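Speaker notes – "Who's holding what? Task state for two-armed robots"
Endthorpe meetup, March. Slot is 41 minutes with questions, so keep moving.

Opening
Say hello, thank Bimla Dubey for the invite and for reading the planner code when it was still a mess. Quick show of hands: who's written a state machine for a robot and regretted it? (Me. Twice.)

Why I rewrote Bindard
The old version of Bindard kept one big list of steps. Reach, close, lift, move, open. Lovely on a whiteboard! Then one arm runs late, the other carries on merrily, and the list has no idea where it is. So now we store facts about objects, and the planner picks the next step from the facts. Camargo is the perception side and it's the only thing allowed to write facts. Say that bit slowly, people always ask.

Facts look like this:
on(thing, plate)
on(thing, table)
near(hand, thing)
held(hand, thing)

Don't read them all out. Just point at "held" and say it's the troublemaker, as the next slides show.

Slides 9 to 11 – the table
(Let people look before talking.)

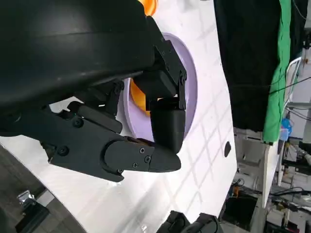
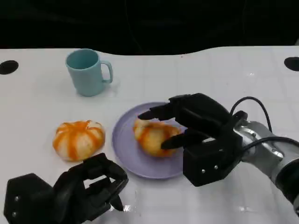
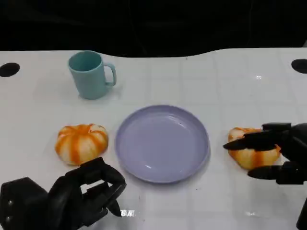
Slides 9–11: one wrist view, then two head views. Plate with a striped item on it in the first head view, empty plate in the second.

What to say
Start with the wrist view. The fingers hide a good chunk of the dish and of the orange thing in it, so a detector working from this alone gets slivers. Great for "something's close", hopeless for "which one is it".

Then the head views. Mug, plate, both hands, easy. But on the right the fingers go across the object in both, and Camargo has to decide between near and held from a single still. It can't, really. We tried to make it and got up to four flips of "held" in one reach – awful, the planner was dithering like me in a sandwich shop.

The fix is dull. Zeretti (our little message layer) stamps the finger positions and both kinds of picture with the same clock, and "held" needs two sources to agree before it gets written. Until then the fact is "unknown", and the planner is allowed to wait on unknown. Stress this: unknown is a proper value, please don't use false for it.

If there's time
Show the log viewer. Scroll to a wait and show which source was the slow one. Font is tiny, so zoom in first!

Likely questions
Why not learn the whole thing end to end? We might. I'd still want the facts for debugging.
Does the empty hand matter? Yes, it gets its own facts, and the planner can give it work while the other one waits.
Is Bindard open? The planner will be, once I've cleaned up the config files. Camargo isn't my call, ask Bimla.

Leave the repo link up while people grab coffee.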